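Oksanen long-sleeved mock-neck top: a review after one winter

I buy a lot of tops and I keep very few of them, so the fact that I'm writing this at all should tell you something. The Oksanen mock neck came into the house in the autumn and I've worn it so often that my sister asked if I owned anything else. (I do. It's all in the drawer.)

First, the neck. I can't bear a proper roll neck, I feel as if I'm being gently strangled by mid-morning, and a crew neck leaves me cold the moment I step outside. This one sits in between and it's lovely! It stands up by itself, doesn't scratch under the chin, and goes under a coat without bunching. It was snug going over my head the first couple of times, so if you wear big earrings, take them out first.

I went up a size on the advice of the shop, Kullatus in Dendbridge, and I'm glad I did. In my normal size the sleeves stopped short of the wrist bone, and I like a sleeve I can pull down over my hands at the bus stop. The body is long enough to tuck in and stay tucked, even through a whole day of bending down to the bottom shelves at work.

Colour next. There were plainer ones on the rail, and I nearly played safe with the navy, but mustard it was. I'd worried it would make me look ill. It doesn't, or at least no one has said so, and it cheers up a grey skirt no end.

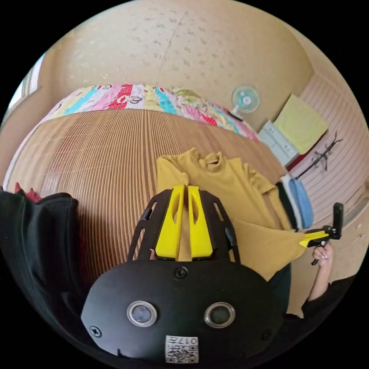

Washing has been easy. I turn it inside out, put it on a cool wash and dry it flat, because I once hung a similar top by the shoulders and ended up with two little peaks that never went away. While it's damp I smooth the sleeves out and give the hem a pull to get it straight. The colour has held up well. I did wash it alone the first time, which was just as well, as the water came out looking like weak tea.

Folding is where I have a small grumble. The collar has a mind of its own and won't lie flat, so the top never makes a tidy square. What works for me is to lay it face down on the bed, bring both sleeves across the back, fold the sides in to meet them and then roll from the hem up to the neck, leaving the collar sticking out at the end. Rolled like that it stands up nicely in a drawer and I can find it straight away.

It does crease if you leave it in a heap, I should say. A night on a hanger sorts out most of it, and I've never bothered with the iron.

There's some light bobbling under the arms where my bag strap rubs. I've had far worse from a Fesusari jumper that cost a good deal more, and a quick go with a fabric comb in April got rid of it.

Would I buy it again? I already have, in the dark green, and I'm eyeing up the navy after all. If you're between sizes go up, and if you're dithering over the mustard, have the mustard.

Ea Þórarinsdóttir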